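멜라민 그릇 안쪽 광택이 죽고 뿌옇게 변했을 때 복원 가능한가요?

Tamara Kushnir
2023년 8월 11일 · 조회 3,000 · 댓글 13 · 공유 16
읽는 시간 2분 | 인쇄 | 이메일로 보내기

Dollico 멜라민 식기를 식기세척기로 계속 세척해 왔습니다. 6월부터 안쪽 바닥이 뿌옇게 변했고, 손톱으로 긁으면 약간 거친 느낌이 납니다. 식초 희석액에 10분 담가도 차이가 없습니다. 물때인지 표면 손상인지 구분하는 방법과 연마로 광택을 되살릴 수 있는지 알고 싶습니다. 세제는 Firulov 분말형입니다.

공유 2 | 댓글 달기

Rostyslav Pasichnyk

식초에 반응이 없으면 탄산칼슘 침착일 가능성은 낮습니다. 멜라민 수지는 고온의 알칼리 세제에 반복 노출되면 표면층이 침식되고, 이 경우 원상 복구는 되지 않습니다. 확인 순서는 다음과 같습니다.

1. 구연산 2% 수용액을 미지근하게 만들어 30분 담근 뒤 헹구고 완전히 말립니다. 백탁이 줄면 침착물, 그대로면 침식입니다.
2. 조명 하나만 켜고 안쪽을 비스듬히 봅니다. 표면이 멀쩡하면 반사광의 윤곽이 좁게 맺히고, 침식된 면에서는 넓게 퍼집니다. 광택이 있는 분홍색 그릇의 반사는 아래 정도입니다.

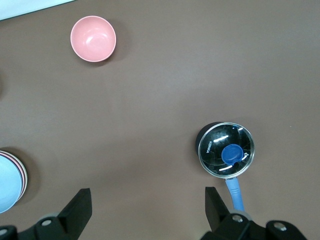 3. 바닥 면에 물을 한 방울 떨어뜨립니다. 착색이나 미세 균열이 보이면 음식용으로는 쓰지 않습니다.

연마제는 권하지 않습니다. 표면층이 더 얇아집니다. 전자레인지 사용도 금지입니다.

공유 5 | 댓글 달기

Qaisi

저는 치약으로 문질렀는데 며칠 괜찮다가 더 뿌예졌어요. 그냥 새로 샀습니다.

댓글 달기

Drorkwood

세제 투입량부터 확인하세요. 연수 지역이면 표기량의 절반으로 충분합니다. 건조 온도도 한 단계 낮추고, 그릇은 상단 선반에 두세요. 이미 생긴 백탁은 그대로지만 진행은 느려집니다.

공유 1 | 인쇄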